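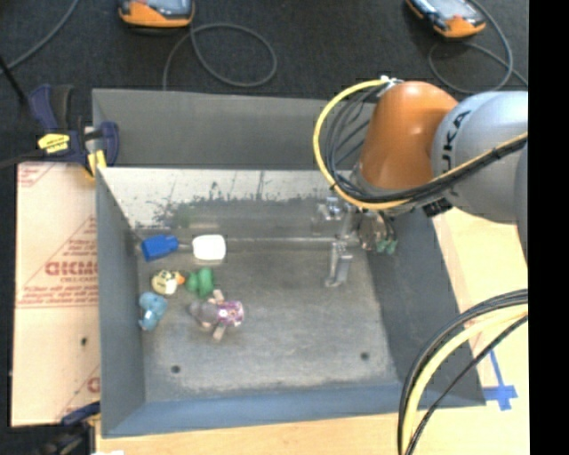
Notes for the toy bin talk, Drummond branch library, 19/06/2025

(Wait for the back row to sit. Thank Kadri for the projector.)

Hi everybody! I'm Donnie Yule, and I look after the toy corner at Brastov, so I spend a lot of my week bent over a bin. I've been given 20 minutes and I will try very hard not to use 30.

Start with the question I get most, from parents and from other branches: how many toys should be out? My answer is fewer than you think. We own 318 toys. In May I tried putting just a handful in the big gray bin at a time, bird, plush, a couple of animals, something blocky, and leaving a lot of bare floor in there. I loved it! Kids could see what they had, and so could I at pickup time.

(Ask: who here has tipped a full bin out to find one small duck? Hands up.)

Next, mixing. I used to sort by type, all the animals together, all the plush together. Craig MacLeish at Dunavau still does and we argue about it over lunch. I like a mixed bin, a soft one next to a hard one, big next to tiny. A toddler will grab the fuzzy thing first (mine did, every time) and then get curious about whatever it was lying on.

Bins. Go with sloping sides if you can get them, small arms reach in easier. Scuffs are fine. I wouldn't replace a bin for looking scraped up, but run your hand along the inside for sharp spots. If it has holes in the bottom, check them for crumbs and beads. You'd be amazed what I've pulled out with a pipe cleaner.

Cleaning, quickly. Hard toys get soapy water, a rinse, and a night on the rack. Plush goes in a pillowcase, tied shut, gentle cycle. Check the seams on arms and legs before it goes in, that's where ours split.

(Skip this bit if it's past 11.) Swapping: we change the bin every 3 weeks. Lewis keeps the list on a clipboard, and anything chewed through goes straight out.

Questions, then coffee. The sign-up sheet for the toy swap is by the door, please write your branch name so I can read it.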